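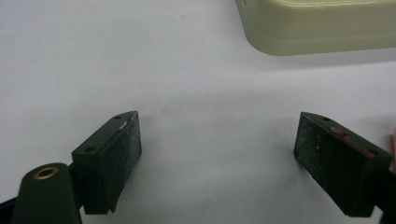

January 18, 2025. Bench top, second coat. Started at the window end, Viterwood primer was dry to the touch by the time I got in so went straight on with the Satico white. Foam roller, 40 ml at a time in the tray, otherwise it skins over. The finish is what we wanted - smooth, matte, no shine coming back at you. Still reads a bit uneven, soft gray patches, a little brighter in one area and grayer off toward the upper left. Could be coat thickness, could just be the light. Check again Monday before anyone sands anything.

Sanding: 800 only. Pei-shan had 700 written on the old card, there is no 700 in the drawer, I think she meant the spindle speed. Crossed it out.

Length of top is 1,854 mm, measured twice, Chia-hao's drawing is right and mine was wrong. So the back rail has to be recut. Asked Pádraig if he has a free hour on the saw, no answer yet.

To do
- wipe down w/ damp cloth, NOT the solvent
- third coat?? ask Oi-ling, she wants to stop at two
- edge banding from Custum, still not here, chase on monday
- tape off the wall side before anyone leans a ladder on it again
- roller sleeves, we're on the last one

Yao-tsung wants the top free for layout work by the first week of February. Fine if we stay at two coats, tight if three. White was his idea, pencil marks show up and dropped screws are easy to find, so he can live with the cleaning.

Tray and roller are in the sink, soaking. Lid of the Satico tin is bent - hammer it flat befor closing or it will dry out like the last one did.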